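Chapitre 2
Le résumé de quatrième de couverture et ses promesses

On nous assure que le lecteur choisit un roman sur quelques lignes imprimées au dos. L'affirmation traîne dans tous les manuels d'édition, et l'on aimerait savoir qui l'a vérifiée. Pylyp Vakulenko, dans son cours sur la réception des romans populaires, demandait à ses étudiants de lire d'abord le livre, puis la quatrième. Beaucoup ne reconnaissaient pas ce qu'ils venaient de lire.

Prenons Hukham, roman de 436 pages paru chez Costigan. Le texte de couverture parle d'un « thriller haletant ». Le premier crime survient à la page 50, et l'enquête occupe deux chapitres. Le reste est une histoire de succession, lente, souvent belle, que rien n'annonce. Faut-il parler de mensonge ? Le mot est fort. Il reste que l'adjectif « haletant » a été choisi par quelqu'un, et que ce quelqu'un avait des exemplaires à vendre.
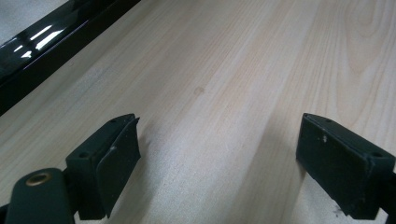
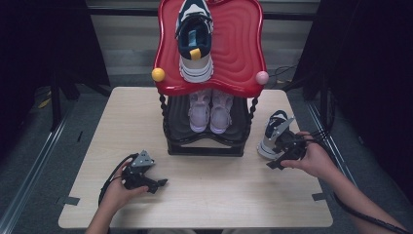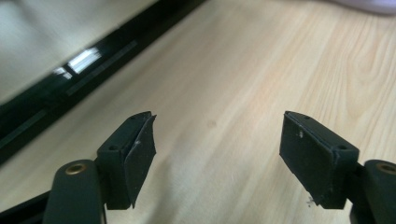
Dernière modification de cette page : juin

Le cas des citations de presse est plus douteux encore. Une phrase de critique peut compter jusqu'à 50 mots dans l'article et en garder deux sur la jaquette. « Magistral, hélas, par endroits seulement » devient « Magistral ». La collection Fikix a pratiqué cette coupe avec assez de constance pour qu'on hésite à parler d'étourderie.

Ce chapitre étudie trois questions : qui rédige ces textes, à quel genre ils rattachent le livre, et ce qu'ils taisent. On se méfiera des réponses générales. Les éditeurs affirment connaître leur public, les libraires aussi, et leurs portraits ne concordent guère.

2.1 Qui écrit la quatrième ?

Rarement l'auteur, dit-on. Dans le cas de Hokska, pourtant, le manuscrit comportait déjà un résumé, repris presque mot pour mot par la maison. On le comparera à celui de Hukham, sans supposer d'avance que le texte de l'auteur soit le plus fidèle des deux.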